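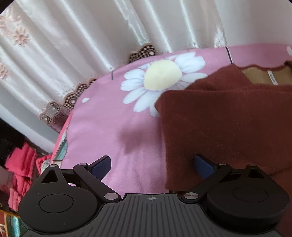

Knee pads, then. I've put off writing about these because I wanted a proper run in them first, and because last time I raved about a pair after two sessions they'd split down the side by Christmas and I had to go back and add a grovelling note. So I've waited. The Rosska pads have now done most of a season with me, starting in the autumn league and going right through to February, and I feel I can say something sensible.

A bit about how I play, so you can judge whether any of this applies to you. I'm a libero in a women's second division side, I'm not tall, and I spend a frankly silly share of my evenings on the floor. We train twice a week in a school sports hall with a surface like a car park (lovely people, awful floor) and play our home matches somewhere much nicer. I'd been in the Tromau slim pads for three years before this and I loved them right up until I didn't, which was the night I went down for a tip in the fourth set and felt the floor come straight through to the bone.

Gladys Montoya, our setter, has been on at me to try Rosska for ages. She swears by the longer sleeve. I resisted because they look enormous in the packet, all foam and no knee, and I had visions of waddling about on court like a goalkeeper. They don't feel like that once they're on! The sleeve comes a good way up the thigh and the padding wraps round to the sides, where I always catch myself on a sprawl, and after ten minutes of warm-up I'd stopped thinking about them.

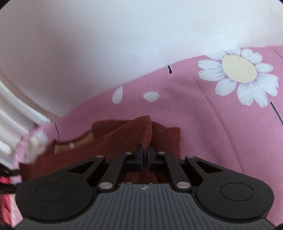
4 minute read

Sizing first, as it's what everyone asks me. I'm between a small and a medium in nearly everything and I went for the medium, which was wrong. They were fine standing up and fine in the warm-up, but by the second set they'd started creeping down and I was hauling at them between every rally. I swapped for the small and haven't had to touch them since. It's a tug to get them over the heel the first few times. If you've got big calves, try them on before you buy, because Deisy Bedoya (our middle, legs like a sprinter) found the small cut in behind the knee and the medium slid on her just as it did on me. She's gone back to her old Gestards and is perfectly happy.

Padding is where these really win. It's one thick piece over the kneecap with thinner bits either side, and it doesn't go flat. My Tromaus had a dip worn into them by the end of the first season. These still spring back when you press a thumb in. I've done 22 matches in them plus training and I've had one bruise, and that was from the post.

Sliding is more of a mixed bag. The outer fabric is quite grippy, which I like on the clean floor at home as I stop where I mean to stop. On the school floor it's a bit much. I went for a pancake at training, my hand carried on and my knee stayed where it was, and I ended up nose down with everyone laughing. If you play a rolling, sliding sort of defence you may find them sticky until they've worn in. Mine took 18 sessions or so of hard use before they eased up, and they're still slower across the floor than the Tromaus ever were.

They're warm. There's no getting round that with a long sleeve. In a cold hall in midwinter it's a treat, but we had one away tournament with the heating stuck on full and I peeled them off at lunchtime feeling like I'd been boiled. There's a mesh panel at the back that is supposed to help. I can't say I've noticed it helping.

Washing! Please wash your pads. I do mine inside out on a cool wash and hang them over the bath, and they take a day and a half to dry, so if you train on back-to-back evenings you'll want a second pair or a strong stomach. The black has faded slightly to a sort of charcoal and one of the logos has started peeling at the corner. The stitching is all sound, with no loose threads anywhere, and the elastic at the top is as tight as it was.

I also had a go in the Oei pads, borrowed from a teammate for one evening, so take this lightly. They're thinner and much cooler and I moved better in them, no question. For an outside hitter who goes to ground a few times a match I think they'd be the nicer choice. For me they weren't enough. I could feel every dig the next morning coming down the stairs.

Would I buy the Rosskas again? Yes, and I have, a second pair in navy for training so the first lot can have a rest. I'd knock a point off for the drying time and half a point for the grip on rough floors. Liberos and anyone with cranky knees should give them a try, in the smaller size if you're wavering.

Score: 8.5 out of 10

Next up I'm testing ankle braces, if I can prise the pair I want to try off Gladys for a fortnight.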